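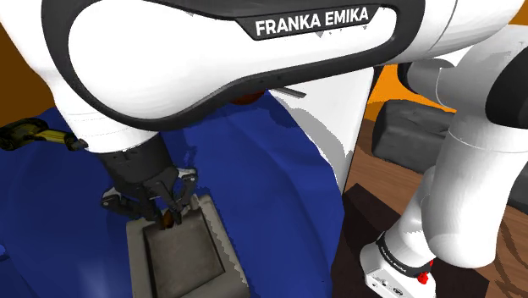 Home Guides Spirits Mixing Storage Contact

How to Proof Down Cask-Strength Brandy at Home

By Ghazala Rind

Cask-strength brandy is bottled without added water. Many drinkers find it too hot to serve as it comes, and adding a splash to each glass gives a different drink every time. The method below brings a whole bottle down to a set strength. I use it for the Stirberg apple brandy, which is sold at 60% alcohol by volume, but it applies to any aged spirit with no sugar added.

Equipment

A kitchen scale that reads to one gram, a clean glass jar with a tight lid, a small funnel, and distilled water. Tap water carries minerals that can leave a haze or a fine white sediment after a few weeks. Rinse the jar with distilled water and let it drain fully before use.

Working out the water

Multiply the volume of brandy by its present strength, then divide by the strength you want. The result is the final volume. Subtract the volume you started with to get the water.

For 449 ml at 60%, going down to 46%, the final volume is close to 586 ml. The water needed is therefore 137 ml. Alcohol and water shrink slightly when mixed, so the true result will be a little stronger than the sum suggests. For home use the error is small enough to ignore.

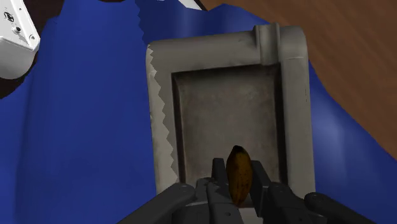 Can all the water be added at once?

It is better to add it in stages. A large dose can push the oils out of solution and turn the brandy cloudy, and the aroma tends to go flat for several days.

Adding the water

1. Pour the brandy into the jar and note the level.
2. Weigh out one third of the water. One milliliter of water weighs one gram.
3. Pour it in slowly while turning the jar. Do not shake.
4. Close the lid and leave the jar in a dark cupboard for two days.
5. Repeat with the second third, then the last.
6. Rest the finished brandy for one week before bottling.

Keep both liquids at room temperature throughout — cold water makes clouding more likely.

If a haze forms

Brandies that were not chill filtered often turn hazy below 46%. The haze is harmless and has little effect on taste. Warming the closed jar to room temperature may clear it if the cupboard is cold. 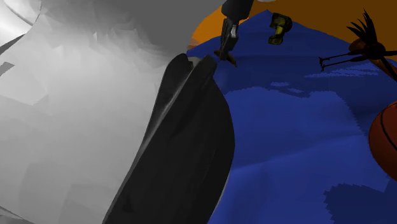 A haze that stays can be passed through an unbleached paper coffee filter. Wet the paper with a little of the brandy first and discard that portion. Filter once only, as each pass strips out some aroma. Fill the bottle to the base of the neck, seal it, and write the new strength and the date on the label.

449 shares Comments (4)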